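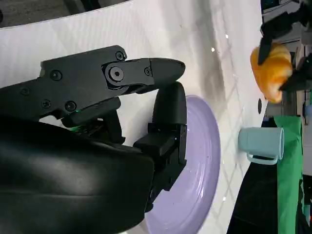

Two grippers on the bench this month

I've been running the Tuvton gripper on the left arm and the older Usto on the right since the start of August, and I finally have enough notes to write something down. Both are two-finger pinch types. Both bolt onto the same wrist plate, so swapping them takes a few minutes and one hex key.

The test is dull on purpose. I use cheap plastic tableware and a few soft things, and each arm does the same pick over and over. I did 90 tries per object with each gripper, all driven by hand through the Grurno controller. No learned policy yet. I wanted to know what the hardware does before I blame the software.

Soft objects are easy for both. You can be 19 mm off center and the fingers still close on something.

Plates are where they split. The Tuvton has rounded pads, and on a flat plate they like to ride up over the rim and let go. If I come in low with the bottom finger almost scraping the table, it works most of the time. The Usto has squarer tips and gets under the rim more easily, but it also pushes the plate away if I come in fast. I ended up capping the approach at 35 mm per second for both, and that helped more than any pad change did.

Mugs were fine upright. On their side they roll, and I don't have a good answer for that – bracing with the second arm works but it's slow.

The wrist camera is the part I'm least happy with. On the Tuvton side the gripper fills so much of the view that I lose the near edge of whatever I'm picking up. I tried tilting the mount up and then couldn't see the fingertips. I've put it back where it was. A wider lens from Thân is on order, and I'll redo the plate runs when it gets here.

Price matters too. I paid 600 for the Tuvton, and the Usto came secondhand for a good deal less. For plates alone I'd keep the Usto. The Tuvton is quieter and holds its zero better between power cycles, so it stays on the left arm for now.

Next up is the cable routing, which I've been putting off. The right wrist snags every time it turns past the halfway point.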